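Three Spoons

Macarena Paredes inherited three spoons from her aunt, and with them a lawsuit's worth of opinion about how they were supposed to be laid out.

Aunt Esperanza Requena had owned other things. She had owned a flat, a fur, and 500 shares in a company called Voltlow, which made something for elevators and then stopped making it. The flat went to Iker. The fur went to the moths. The shares went wherever shares go. Macarena got a padded envelope from a lawyer named Lorente, containing the spoons and a letter of instruction running to four pages, both sides.

"The spoons are to be taken out once a year, in July," the letter began, "and set for whoever comes. You will know the right handle when you hold it."

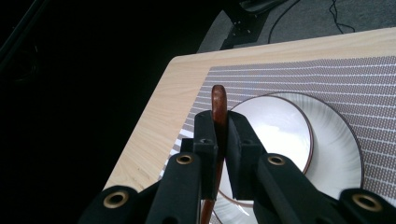

The handle, round at the top, as promised on page one.

"It's a spoon handle," said Iker, who had come over to see whether he'd been cheated.

"She says I'll know."

"And do you?"

Macarena considered it. It was reddish brown and glossy, and it had the smug look of something that had never been put through a dishwasher. "I know it's a handle," she said.

Page two dealt with the bowl. There had to be a bowl, it had to be white, and it had to sit on a saucer, "because we are not camping." The saucer went on the striped placemat. Here the letter wandered off for a paragraph about Rosalía Pastor, a neighbor who in 171 dinners (Esperanza had kept a tally) never once put her spoon down where she'd found it. Then it came back and said that one spoon should lean in the bowl while the others waited their turn.

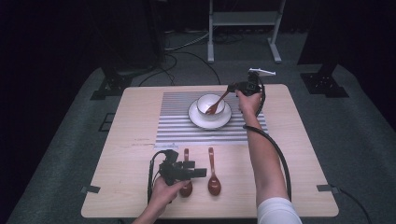

"Waited for what?" said Iker. "It's one bowl."

"Maybe they take shifts."

He read the page again, moving his lips. Iker had done two years of law school and liked people to see him read. "There's no mention of soup," he said finally. "She's got the saucer, the mat, the angle of the spoon. There's no soup in the entire document."

They both looked at the bowl. It was very clean. Macarena felt her aunt's hand in this. Esperanza had been a magnificent hostess right up to the point at which food was expected, and guests who knew her ate at the café downstairs first.

On page three the spoon came out again. It was to be held upright beside the saucer, bowl down, "as one holds a pen before signing something one has doubts about."
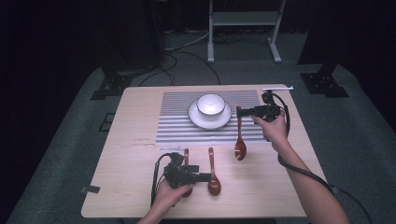
Page three, second paragraph: beside the saucer, just to its right.

"For how long?" asked Iker.

"Until the conversation improves."

They waited. He told her about the plumbing in the flat. She told him about her knee. By any reasonable standard the conversation did not improve, but it did go on, and it struck Macarena that they hadn't talked this long since the funeral, where they had mostly talked about parking.

The last page had a single line on the front. "Now put it down anywhere you like," it said. "Rosalía was right, but don't tell her." 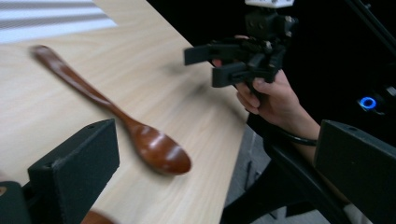 Anywhere, more or less.

Iker turned the page over. On the back, in smaller writing, was the phone number of the café downstairs.

"Do they still do the lentils?" he asked, and went to find his coat.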